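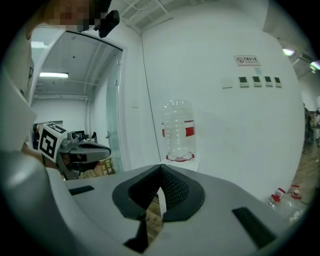 Wood floor, seen through the gap.

Wood look floor in a small office: plank or laminate?
Home Forums > Floors and Walls > March 2021

gasmont_pete
We rent a two-room office in Gasmont and the landlord is letting us pick the new floor. 300 square feet. I have a quote for Plaltau click laminate and one for Kornmont vinyl plank. Rolling chairs all day, a water cooler in one corner. Which would you put in?

tallyho62
Vinyl plank. I had laminate next to a cooler at my last job and the seams swelled up the first winter. Somebody overfills a cup every day of the week.

subfloor_sam
Disagree. Swelling is a cheap laminate problem. I have 11 years on mine in a shop with a sink. Wipe it up and it's fine. Vinyl dents under chair casters and you can't sand or fill it.

tallyho62
You can't sand laminate either.

subfloor_sam
Fair. You can fill it though.

mudroom
We went with a brown and gray mixed plank. It hides dust better than the solid dark stuff we had before. Cooler is against the white wall, spare jugs on the floor next to it. 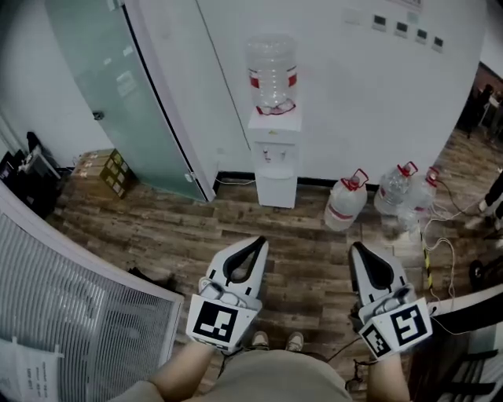 Photo: mudroom / forum upload

gasmont_pete
I like the mixed color. Is that vinyl or laminate?

mudroom
Couldn't tell you, it was down when we moved in. Soft wheels on the chairs made more difference to the noise than anything.

etim_floors
Installer here. Check how flat the slab is before you argue about the top layer. Both products will click and pop over a dip. Self leveler runs $40 a bag and you may need several.

gasmont_pete
Slab has a low spot by the door. The laminate quote is $1,000 with removal and doesn't mention leveling. I'll ask.

tallyho62
Ask about the transition strip too. Mine was extra.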